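Studano Vumidmont Practice Pad Set, Long-Term Review
September 13, 2023

The Vumidmont is a set of rubber and mesh practice surfaces for hand drums and small snares, sold by Studano in one box with a tuning key, a felt ring and a strip of adhesive feet. I bought it at full price from a shop in Prindham and have used it for 463 logged sessions. Most of them were in an upstairs apartment with a downstairs neighbor who works nights, so the first question was volume and the second was feel. Durability became the third one later on.

What is in the box

Two playing surfaces are supplied. The first is a gum rubber disc bonded to a rigid backing. The second is a two-ply mesh head on a shallow hoop with 6 tension points. The rubber disc can be laid directly on an existing drumhead or used alone on a table. The mesh head needs tensioning before first use, and the printed instructions give this one sentence. It takes longer than one sentence suggests. Tighten opposite points in quarter turns, leave the head overnight, and go over it again the next day. Mine dropped noticeably after the first night and then held for most of a month.

The tuning key is soft. The square socket had begun to round off by the fourth retension, and I replaced it with a standard key from a drawer. The felt ring fits the mesh head and takes out some of the high ring near the hoop. The adhesive feet are adequate on painted wood and useless on fabric.

Volume

I measured with a handheld meter one yard from the surface, using a metronome and a matched pair of medium sticks, playing steady eighth notes at a moderate stroke height. I am not going to publish the readings as if they came from a lab. The room has a bare floor and one large window, and both affect the result. The ranking was consistent across repeats, though. The mesh head with the felt ring was quietest in the air, the mesh head without it came next, and the rubber disc was last by a clear margin.

Structure-borne noise gave a different ranking. A surface that sounds quiet in the room can still send a good deal of energy through the table legs and into the floor. The mesh head on its hoop was the worse offender here, with the hoop passing each stroke straight down. The rubber disc on a folded towel was much better. My neighbor, asked to compare the two without knowing which was which, picked the disc on the towel every time. Anyone buying this for an apartment should plan on some isolation underneath. Studano does not supply any.

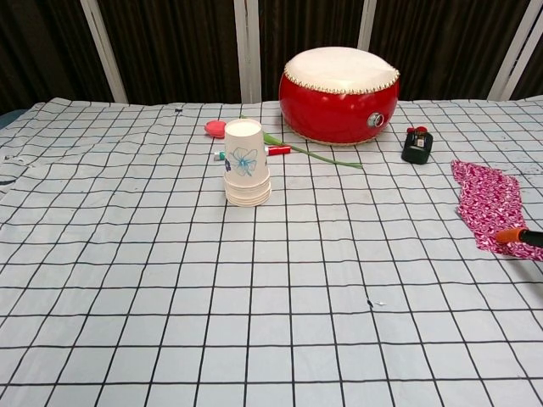

Placement height matters more than I expected. The product page shows the set on a stand at waist level, but the stand is a separate purchase and I did not make it. On a standard dining table the playing surface ends up too high for a seated player, and the forearms rise at the elbow after a few minutes. I moved to a lower table and the problem went away. A taller chair works too, provided both feet still reach the floor.

Feel under sticks

The rubber disc has a fast, even rebound with little variation from center to edge. It is somewhat livelier than a real snare head at medium tension, which flatters double strokes. I noticed after the first few weeks that my doubles on a real drum had become lazy. The second stroke was being handed to me by the rubber. If you practice rolls on it, spend part of each session on something with less return, such as a cushion or a folded blanket.

The mesh head can be tuned across a wide range, but only the upper half of that range is useful. At low tension the sticks sink in and the ply flutters. At high tension the rebound is close to that of a trampoline. There is a workable setting between the two, and I marked the rim with a paint pen once I had found it. Brushes do nothing useful on either surface. The mesh is too open and the rubber grabs the wires.

Feel under hands

Studano markets the set for hand players as well. I am mainly a stick player, so I lent it to Þórey Bjarnason, a percussion teacher, for 2 weeks. Her report was mixed. She found the rubber disc acceptable for finger rolls and for placing tones at the edge, but said that open tones and slaps were hard to tell apart by ear, and a beginner would get no useful feedback from it. The mesh head was abrasive. She stopped using it for bare-hand practice after the third day. I would treat the claim on the box as optimistic.

Durability

The rubber disc shows a slight polish in the center and no cracking. I clean it with a damp cloth and mild dish soap. Alcohol wipes dry the surface out, and one corner of the logo lifted when I tried them. The bond to the backing is intact all the way around.

The mesh head has done less well. At 300 sessions the top ply had begun to fray where the stick tips land – a patch a little wider than a coin. It still plays evenly, but loose fibers collect on the tips and have to be picked off. Replacement heads are available from Studano as a two-pack. Third-party heads in the same nominal diameter did not seat properly in my hoop, which is slightly undersized.

One of the tension bolts arrived with a burr on the thread. I ran it through a die and it has been fine since. A buyer without tools would need to ask for a replacement. I wrote to the support address in September about the undersized hoop and received a clear answer: the dimension is intentional and will not change.

Compared with the Sial

The obvious alternative is the Sial, a single gum rubber pad with a heavier base. It costs less, has no mesh option, and stays put on a table without feet. Its rebound is a little slower and, to my hand, closer to a real drum. It is also louder in the air. For a stick player who practices in a detached house, I would choose the Sial. For an apartment the Vumidmont disc is the better surface, with the towel underneath.

Ratings

Rubber disc: very good
Mesh head: fair
Accessories: poor
Instructions: poor
Value at full price: fair. Good if the disc is ever sold separately – Studano says it has no plans for that.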